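Fitting a new nut and setting string height on a homemade guitar

I have built a few solidbody guitars on a kitchen table, and the nut is the part I redid most often. These are the steps I use now.

Slacken the strings in pairs and lay them to the side. Score the lacquer along both edges of the old nut with a sharp knife. Put a small block of scrap wood against it and tap once or twice with a light hammer. If it does not move, score again.

Clean the slot with a flat needle file. Dried glue in the bottom will rock the new nut and kill the open strings. I buy bone blanks from Okeke and leave them 2 mm too tall.

Sand the bottom first, on 200 grit paper taped to a piece of glass. Check it against a straightedge. Then do the ends. 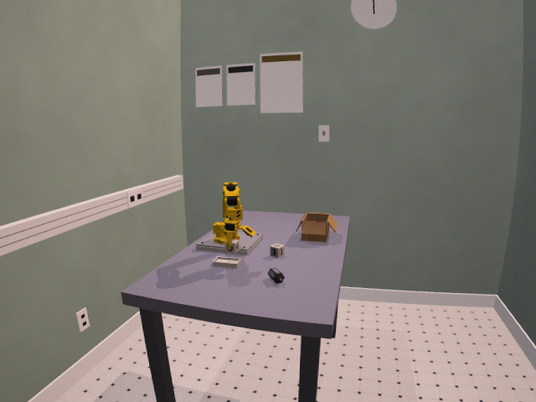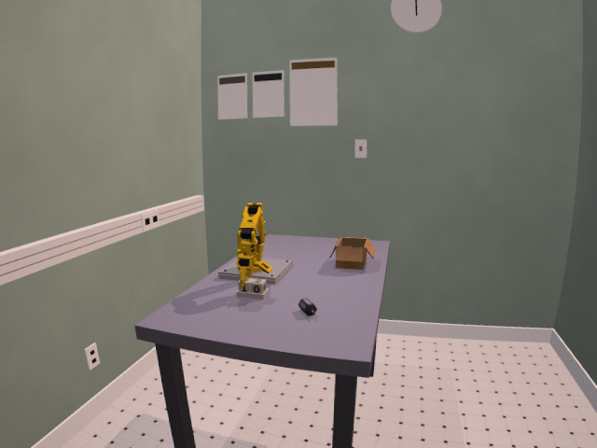
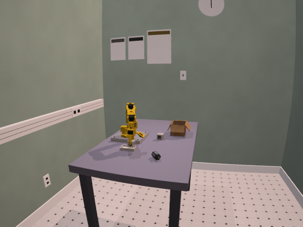
Yellow arm on the table, three views.

Cut the string slots a little at a time, tilted down toward the tuning pegs. Hold each string down at the third fret and look at the gap over the first. You want to just see light. If you go too deep, fill the slot with bone dust and a drop of thin superglue, leave it until Sunday, and cut again.

Two small drops of wood glue hold the nut in place. Any more and the next person will curse you.

Fatima Ogundipe wrote to say she rubs soft pencil lead into the slots to stop the strings from pinging when she tunes. I tried it on the Vanside copy and it works on the wound strings. The plain ones still stick a bit.

Bring the strings up to pitch and wait a day before you touch the bridge. My saddles needed 5 small turns on the bass side. Write down what you did inside the control cavity cover.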